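Notice periods and the shared landlord: a note on Rafferty v Polat Lettings

4 Jul 2018

The question put to the tribunal in May was a narrow one. Where two people hold a periodic tenancy jointly, and one of them gives notice to the landlord, does that notice bring the tenancy to an end for both? Mr Enda Rafferty, who had remained in the flat at Skutamberg House, argued that it did not. The landlord, Polat Lettings, argued that it did.

The tribunal found for the landlord on the principle and for Mr Rafferty on the facts. A periodic tenancy continues only so long as all the joint tenants wish it to continue, and a valid notice from one is enough. The notice must, however, comply with the agreement. Clause 19 required 21 days in writing, delivered to the landlord's office. The departing tenant had given 19 days, by a message to the letting agent's telephone.
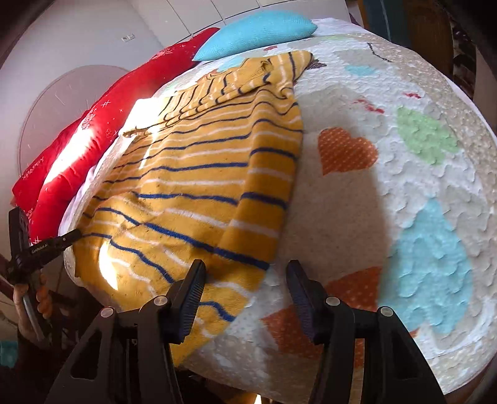
Striped knitwear on a white quilt.

Polat Lettings submitted that it had accepted the shorter period and that the defect was therefore cured. Ms Noreen Ó Ceallaigh, sitting alone, did not agree. A landlord and one joint tenant may not, between themselves, waive a term which protects the other. If the tenancy is to be given up early, by surrender, then all of those who hold it must take part. I consider this to be correct, although the reasoning occupies only 2 paragraphs and could usefully have been longer.

My colleague Marijke Van Acker takes a different view. She has suggested that the outcome leaves a departing tenant liable for rent on a home which he or she no longer occupies, and that is so. The remedy is to serve a fresh notice in the proper form – a matter of one page and a stamp.

The claim for the deposit was adjourned. Eamon Doherty has asked whether the decision affects fixed terms. It does not, unless the agreement contains a break clause, in which case the wording of that clause must be read first. I shall return to break clauses separately, together with the correspondence received on inventories.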